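维尔嫩理工大学任命多尔特·里格尔为土木与环境工程系教授

2025年4月3日
维尔嫩理工大学新闻中心

维尔嫩(Virnen)理工大学今日宣布,水文与环境系统学者多尔特·里格尔(Dörte Rieger)正式受聘为土木与环境工程系教授,同时在地球科学系担任合聘教职。里格尔教授的研究集中于城市地下水与排水管网之间的水量交换,其教学与科研工作将分别在工程学院主楼和普拉绍(Plasau)校区展开。

此次任命经工程学院学术评议会审议通过,并于3月获校务会议批准。按照聘任安排,里格尔教授的主聘单位为土木与环境工程系,年度考核、研究生招生名额及实验室用房由该系统一管理;地球科学系负责其野外教学任务的安排,并向其开放岩心库和同位素分析平台。

里格尔教授的学术兴趣源于一个长期困扰市政部门的问题:老城区的污水管道在雨季流量明显增加,增加的部分有多少来自地表径流,有多少来自抬升的地下水。两种来源对应的工程措施完全不同。前者需要改造雨水口和分流设施,后者则涉及管道接头、检查井井壁以及周边含水层的整体状况。以往的判断多依靠夜间最小流量法,在地下水位变动频繁的河谷城市,该方法得出的结果往往相差悬殊。

围绕这一问题,里格尔教授及其合作者建立了一套联合观测方法,将管道内的电导率、水温记录与邻近监测井的水位数据对照分析,再以水中稳定同位素的组成作为独立校验。该方法最初在河港城市波尔哈姆(Polham)的旧城排水区得到应用。研究组在当地布设监测井255口,覆盖河岸阶地、填土区和山前冲积扇等不同地质单元,连续观测历时7年。观测数据已整理成册,供当地排水管理部门在编制管网修复计划时使用。

“地下水和管网在多数城市由两个部门分别管理,数据格式不同,测量的时间间隔也不同。”里格尔教授表示,“我们做的第一件事是把两套记录放到同一条时间轴上。这项工作很枯燥,占去了项目头两年的大部分时间,后来的所有分析都建立在它上面。”

里格尔教授于1998年进入高校学习水利工程,取得学位后曾在波尔哈姆市的一家工程咨询机构任职,参与泵站改造和河堤渗流监测的设计工作。此后她重返学术界,完成了关于浅层含水层补给过程的博士论文。来校之前,她在波马雷(Pomare)水资源研究所主持城市水文研究组,并承担该所研究生的地下水动力学课程。

工程学院在聘任说明中指出,里格尔教授兼具设计单位与研究机构的工作经历,熟悉市政工程从勘察、设计到验收的完整流程。学院近年来在结构工程和交通工程方面投入较多,水与环境方向的教师队伍规模相对有限,部分高年级课程长期由外聘教师讲授。新教授到任后,该方向的核心课程将全部由专任教师承担。
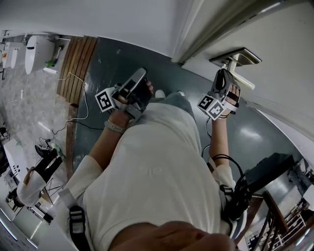 双手各持一件手持夹持器,俯视视角。

根据教学计划,里格尔教授将在下一学年开设两门课程。本科课程“城市水文学”面向三年级学生,内容包括降雨产流、管网水力计算、地下水与地表水的相互作用以及常用监测仪器的原理。课程设有实习环节,学生须在校园北侧的溪流断面完成流速测量和水样采集,并独立撰写数据质量报告。研究生课程“含水层参数反演”则面向具备数值计算基础的学生,要求选课者事先修完偏微分方程或同等课程。

两门课程均对地球科学系学生开放,学分按照两系现行的互认办法计算。地球科学系学生选修“城市水文学”,可抵充该系培养方案中的应用类选修学分;土木与环境工程系学生参加地球科学系组织的夏季野外实习,亦可获得相应学分。具体选课时间以教务处公布的日程为准。

在科研方面,里格尔教授将在普拉绍校区组建地下水与管网研究组,首批设置8个研究岗位,包括博士后研究人员、博士研究生和技术人员。招聘启事将由人事处分批发布。研究组拟使用校区东侧原水力学试验厅的部分场地,该场地现有的循环水槽和沉淀池予以保留,另行增设一套土柱渗透装置和恒温水样存放间。场地改造由学校基建部门负责实施,改造期间,试验厅南侧通道保持通行,水力学教学实验照常进行。

研究组的首项工作为普拉绍河谷排水区的本底调查。普拉绍河谷沿河排列着不同年代修建的居住区,北段管道以陶土管为主,南段则多为混凝土管,两段的地下水埋深差异较大,适合开展对比观测。调查拟分三个阶段进行:第一阶段收集整理既有的钻孔资料与管网竣工图,第二阶段选定监测断面并安装仪器,第三阶段开展连续观测和模型率定。各阶段的数据在完成质量审核后,将存入学校研究数据库,供校内外研究人员按规定申请使用。

土木与环境工程系认为,这项调查对本系的学科建设具有多方面的意义。系内岩土工程教研室长期关注河谷填土的沉降问题,沉降与地下水位的变化密切相关,以往因缺少连续的水位记录,相关分析只能依赖零星的勘察资料。研究组的监测断面建成后,岩土工程教研室可同步获得水位数据,并在同一断面布设沉降标。两方面的人员已就断面选址进行初步商议,拟优先考虑河谷中段靠近旧货运站的区域。

地球科学系同样对此次合聘表示欢迎。该系在同位素水文学方面拥有较为完备的分析条件,但样品来源以山区泉水和湖泊沉积物为主,城市水样的分析工作开展较少。里格尔教授到任后,将与该系共同制订城市水样的采集、保存和送检规程,重点解决管道水样中悬浮物含量偏高、样品存放时间受限等技术问题。规程初稿完成后,将先在本校内部试行,再视试行情况决定是否对外发布。

里格尔教授同时将承担一部分公共服务工作。她将作为学校代表参加维尔嫩市排水规划的技术咨询会议,并就监测数据的共享方式提供专业意见。此前,她曾以同样身份参与波尔哈姆市的雨污分流方案论证,在论证中主张先行查明地下水入渗的空间分布,再确定分流工程的施工次序。该意见最终写入了方案的技术附件。

谈及新的工作环境,里格尔教授说:“普拉绍河谷的条件很特殊。从试验厅步行就可以到达第一批拟建的监测井,学生上午在课堂上学到的公式,下午就能拿自己测得的数据去检验。对教学来说,这样的距离十分难得。”她同时提到,河谷两岸居民对街道积水和地下室渗水的记录也具有参考价值,研究组将以适当方式征集此类资料,征集办法另行公布。

按照学校惯例,新任教授须在到任后的第一个学期内举行就职演讲。里格尔教授的演讲题为《管道之外的水》,将回顾城市地下水研究的主要方法,并介绍普拉绍河谷调查的总体设想。演讲在工程学院主楼阶梯教室举行,对全校师生和公众开放,无须预约。演讲时间确定后,将在学院公告栏和学校网站上发布。

有意申请研究组博士研究生岗位的人员,应具有土木工程、环境工程、水文地质或相近专业的硕士学位,并提交个人简历、成绩单、硕士论文摘要及一份研究设想。申请材料由工程学院研究生事务办公室受理,初审通过者将获邀参加面谈。技术人员岗位的申请条件以人事处发布的招聘启事为准,具有仪器安装维护或野外采样经验者优先考虑。

关于维尔嫩理工大学土木与环境工程系

维尔嫩理工大学土木与环境工程系隶属于工程学院,设有结构工程、岩土工程、交通工程、水与环境工程四个教研室,培养本科、硕士和博士层次的专业人才。该系的教学和科研设施分布于工程学院主楼和普拉绍校区,与市政、水务及勘察设计单位保持长期合作。

新闻媒体如需采访里格尔教授或索取本文所涉项目的背景资料,请与维尔嫩理工大学新闻中心联系。涉及监测数据使用的技术问题,由土木与环境工程系办公室统一答复。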